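Trying out hand-held grippers on household things: tips from the bench

I keep a page of these notes for people who are choosing between gripper tools and want to test them on ordinary objects at a table.
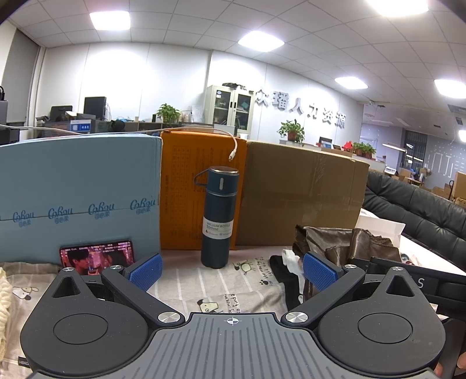

Start with something upright and rigid. A 500ml vacuum bottle is a good first object, as it has a plain shape and won't crush if you close too hard. Try it standing in the open, then with boxes close behind it, and see whether you still approach it the same way. Most people slow down.

Check the pads before anything else. Textured pads hold smooth metal better than flat ones, but they pick up fluff from cloth. Wipe them with a damp rag and let them dry. I do this every 8 runs.

Look at the screws too. The Hirura we had on loan in January was fine out of the box and had play in one finger after 839 grips. The Plemton lasted to 3000 before it needed a screwdriver. A quarter turn is enough – overtighten the joints and the fingers stop closing evenly.

Leave a patterned tablecloth on for at least one session. Plain white tables flatter every camera, and you want to know how yours gets on with stripes and small print. Do the same with satin or anything shiny, which throws back the ceiling lights.

Soft things come last. For a crumpled cloth, pinch a raised fold and lift straight up. Bradley Crabtree prefers to drag the cloth to the edge of the table first, which works with the wider Wustovgate fingers and badly with the narrow ones.

Keep charging cables in the test if you have them lying about, but unplug them at the wall.

When comparing two tools, use the same objects in the same order and swap tools after 5 tries, so tired hands don't spoil the second one's score. Write down drops and slips separately.

Replacement pads for the Kim are sold in pairs. Change both together, even if only one looks worn.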